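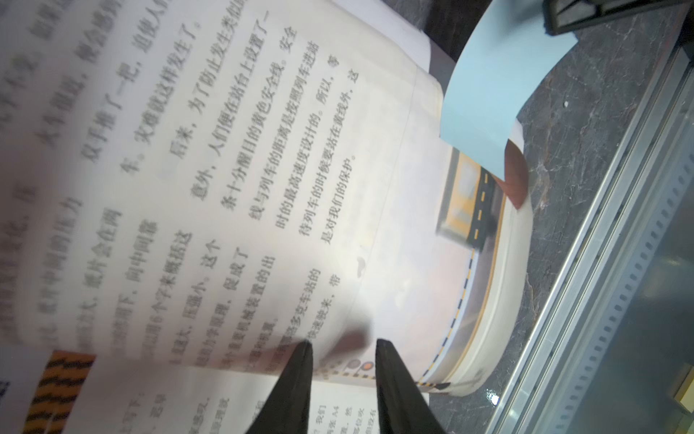 Children's Periodicals and Readers Working Group
Minutes, Tuesday, 2:00 p.m., Prollthorpe reading room

1. Minutes of the last meeting
Approved with one correction. The shelf length for the Chinese-language section is 34 feet.

2. Science readers
The group looked at the Chinese science reader with the passage on the yellow safety line on train platforms. The text says the distance between line and train is set by the highest speed at which trains enter the station. The train drawing with its dashed yellow-and-black line was judged clear enough for the display case. Agreed to use this spread in the October display.

Loose cards left in books were discussed. Cards are to be taken out before shelving and kept in the tray at the desk for one month.

3. Curling pages
Pages that will not lie flat remain the main complaint from readers. The Hendex book weights (800 grams each) were reported as too heavy for thin paper. Rajput quoted for clear page holders at 269 dollars the set. Decision put off until a sample has been tried on both a magazine and a bound reader.

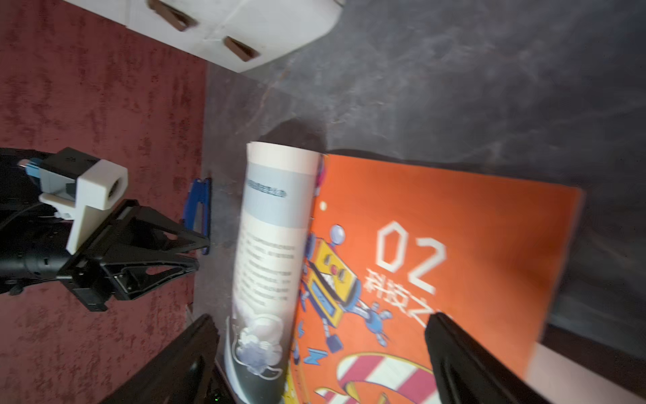 4. Magazines
The orange "02" opening page with the cartoon robot was put forward for the front of the display. One member preferred a page with more text. Agreed to show the orange page first and turn to another after two weeks.

Magazines are to be stored flat - no rolling, no rubber bands. The Zirnness boxes fit the larger size only.

5. Catalog
143 items entered. Issues without a cover go in under the title of the first full article, with a note. Page counts to be left blank for these.

6. Actions
- Desk: order one sample holder from Rajput.
- Display: English captions for both openings, two lines at most.
- Catalog: send list of missing issues before the next meeting.

Meeting closed 3:10 p.m.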